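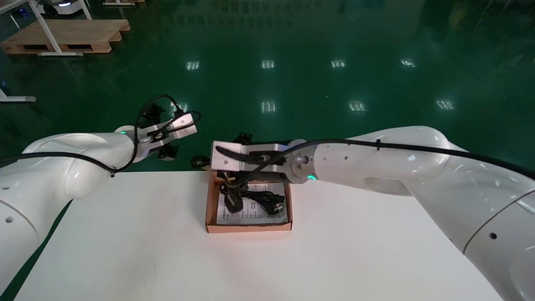 *White table, matte top, green floor behind*

# Getting marks off a matt white table top

Quick one as I keep getting asked. Works on painted or coated white tops, the flat non-shiny sort. Not for oiled wood, not for marble.

## You need

- bowl of warm water, washing-up liquid
- two microfibre cloths, one kept dry
- bicarbonate of soda
- a soft old toothbrush
- masking tape

Skip the scouring pads. Skip the melamine sponges as well unless you want a shiny patch in the middle of a matt table. I have one. It's permanant.

## Steps

1. Clear it and brush off the crumbs. Grit under a cloth scratches.
2. Squirt of washing-up liquid in the water. Cloth in, wring it hard. Wipe the whole top in straight lines, far edge towards you.
3. Rinse the cloth, wipe again. Dry straight away with the other one - matt tops hold on to streaks.
4. Look at it from low down, side on. Bits of tape next to whatever's still there, you'll lose the marks otherwise.
5. Bicarb paste for tea and felt tip. 50 g bicarb, 45 ml water, stir. Dab it on, leave until it starts to go chalky at the edges, then wipe off. No rubbing.
6. Toothbrush for the edge strip and any joins. Barely damp.
7. Final rinse, dry, tape off.

## Stubborn stuff

Biro - a bit of surgical spirit on a cotton bud, test underneath first. Roll it, don't scrub. Change the bud when it goes blue.

Glue - leave it to set fully then lift with a plastic card. Old Gakiter loyalty card does me fine.

Grey scuffs - ordinary white rubber, light strokes all going the same way. Brush the bits off before you wet anything.

Yellowing by a window - sorry, that's the coating. Cleaning wont shift it. Sand and repaint, or turn the table round.

## After

Leave it bare overnight if you've used the paste. I do the full thing once a year in May and just the soapy wipe in between. Felt pads under lamps and plant pots.

Repainting page to follow once I've finished the Wuroser desk.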